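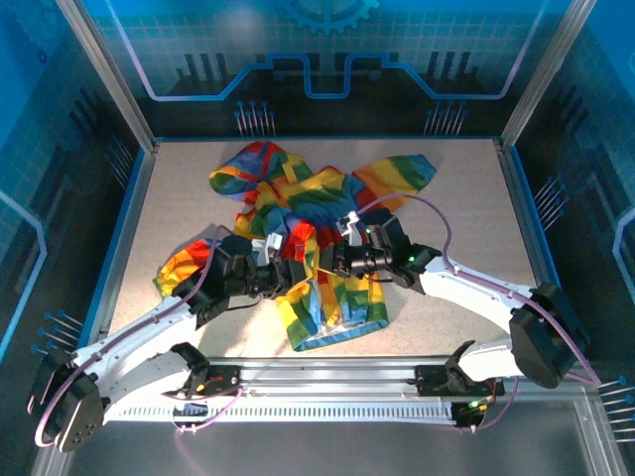
Flastilari: defense budget lines, requested and spent

Wednesday, October 16, 2024
By Selina Hämmerli

Welcome, and thank you for reading the README before opening the files (I know how tempting it is to go the other way round!). Flastilari is a set of plain tables that follow defense budgets through their life: what the ministry asked for, what the legislature approved, what the figure became at the mid-year revision, and what was reported as spent once the books were closed. Most published tables give you one of those four and leave you to guess which, and a good deal of confused newspaper arithmetic starts right there. I wanted them side by side on one row.

The collection covers 20 countries, beginning with fiscal year 2000 where the budget books go back that far. For several they don't, and the early years are simply blank. Please don't read a blank as a zero. A true zero is written 0, and there are a few of them, mostly in the construction lines.

What's in the folder

lines.csv is the main table, one row per country, fiscal year and budget line.

countries.csv has the short codes, the currency, the month the fiscal year starts and a free-text remark on how that country lays out its books.

crosswalk.csv links each original heading to the common category I put it under. This is the file I'd most like people to argue with.

sources.csv lists the title and page of the document every row came from. If you find a figure that looks wrong, start here, and you'll often have it settled in a few minutes.

notes/ holds longer write-ups by country, some much longer than others. They started as reminders to myself and I've left them fairly raw.

Columns you'll need most

country, fy_start, fy_end: the fiscal year is always stored as two calendar years, even when they're the same. Half the mistakes in my first draft came from writing "the 2009 budget" and then forgetting which end of the year I meant.

category: one of personnel, pensions, operations, procurement, research, construction, other.

requested, approved, revised, spent: in millions of the national currency, at the prices of the time. Nothing has been adjusted for inflation and nothing has been turned into dollars. There is a small script, deflate.py, that will do the first for you if you bring your own price index.

confidence: a, b or c. An a was read straight off a page. A b was added up from smaller lines by me. A c needed some judgment, and there should be a remark beside it saying what the judgment was.

About pensions

They get their own heading here, they cause so much trouble. Some governments pay military pensions out of the defense vote, some pay them from a general fund, and at least two in this set moved them from one to the other partway through. When that happens the defense budget seems to drop or leap overnight, though the money going out the door has barely changed. I've kept pensions as a separate category throughout, and the column in_defense_vote tells you whether they were counted in the official total for that year. If you're comparing growth between countries, decide early whether you want them in or out, and then stick with it.

Capital and revenue

Readers used to the two-way split between capital and revenue spending will notice I don't use it. I tried! The trouble is that a truck engine overhaul is capital in one book and running costs in another, and the line between them moves when a new finance minister comes in. The original label is kept in the column source_label, so you can rebuild the split for any single country that uses it. I wouldn't compare it across borders.

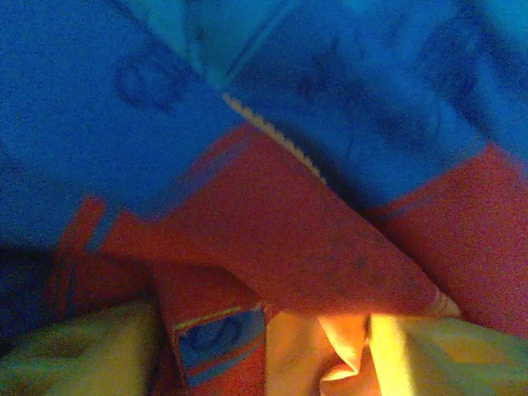
Blue fabric with darker blue rounded markings.

How the figures were entered

Where the books exist as searchable files, the tables were pulled out with Drernetti, our own table reader, and then looked over by eye. Older volumes were typed in by hand, mostly by Hendrik Kruger, who has a patience with faint photocopies that I can only admire. He and I then swapped 800 rows and typed them a second time without looking at each other's work. Wherever we disagreed we went back to the page. The disagreements were nearly all of two kinds: a misread 3 or 8, and a figure taken from the neighboring column. Both kinds are now caught by check_totals.py, which adds up the lines and compares them with the printed total. It will still miss two errors that happen to cancel out, so do keep an eye open.

Rows that fail the check because the printed total itself is wrong (it does happen) carry the remark "total as printed." I haven't corrected those. The page says what it says.

Changes in the September release

The construction lines were split from operations wherever the books allow it. The old Skusley files, which used a different set of categories, have been moved to notes/old and won't be updated any longer. Country codes are now lower case everywhere. I'm sorry if that breaks your joins; it broke mine too.

Known gaps

Supplementary budgets are patchy. If a supplement was passed late in the year, it may show up only in spent, with no matching change in revised.

Border forces and coast guards are left out unless the defense ministry pays for them. That leaves some countries looking more frugal than they are.

Secret funds are included where a single total is printed, under other, and are naturally missing where it isn't.

The research lines before the Gruber reclassification (see the note of that name in notes/) were sorted by me from project titles, so every one of them is marked c.

Using it

You may use, copy and change the tables freely, for teaching or for anything else. A mention of Flastilari and the release month is kind, and helps other people find the same version you had. For rows marked a or b, I'd be happy if you also cited the original budget document, and sources.csv is laid out with that in mind.

Corrections are very welcome. The most helpful kind gives the row, the page, and what you think the figure should be, and if you can send a scan of the page as well, so much the better. Hendrik looks after the older volumes and I look after the rest, but write to either of us and we'll sort it out between ourselves.

Contact: Selina Hämmerli, Hendrik Kruger | © 2024 Flastilari | Back to top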